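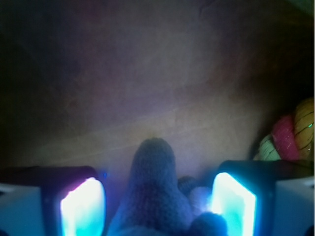

Filed under: Out and About / Members' Visits

The open afternoon at Brondunix began at two o'clock on Thursday, and we were 25 people, which was the limit for the workshop. Our guide was Hanan Fakhoury, who leads the small team for handling soft goods. She started with the subject I had hoped for: how a machine can pick up something that has no fixed shape. A metal part, she said, is the same part every time you look at it, but a piece of knitting is a new object each time it is put down. The fingers of the gripper have glowing pads on their inner faces, very bright, white in the middle and going to turquoise, and between them stood a small knitted thing with a round top, like a finger puppet. The pads give so much blue light that I could not say with certainty what color the wool has in daylight. More knitted or yarn things were lying to the side, a pink one and a yellow one with thin dark stripes among them, and to me these looked more like sweets than like test material.

Mrs. Fakhoury explained that the pads are soft and that the light is needed for the sensing. When the pad is pressed, its surface changes a little, and a camera inside reads this change. So the gripper can feel if it holds the wool or only the fuzz on the outside of the wool. I asked if loose stitches are a problem. She said yes, very much, and that crochet is worse than knitting. The team keeps a box with 500 textile pieces for practice, many of them bought from Kustby, the toy maker, who sells them the ones with small faults.

We were shown two programs. The first is the older one and closes the fingers always with the same force. The second, which they call Rotilen, closes slowly and stops when the pads report enough contact. Each trial took roughly 30 seconds, and this felt long when you stood and waited - but I was told that speed comes later. Mr. Gauthier from our own group wanted to know the price of one pad. The answer was polite and did not include a number.

After the coffee there was time for questions at the bench. I would have liked a second look at the control screen, because the text was small and those of us in the back row saw mainly shoulders. Perhaps next time we can go in two groups.

Brondunix will open the workshop again in September. If you want to come, please write your name on the list by the door of the meeting room, and note if you need a seat in the car.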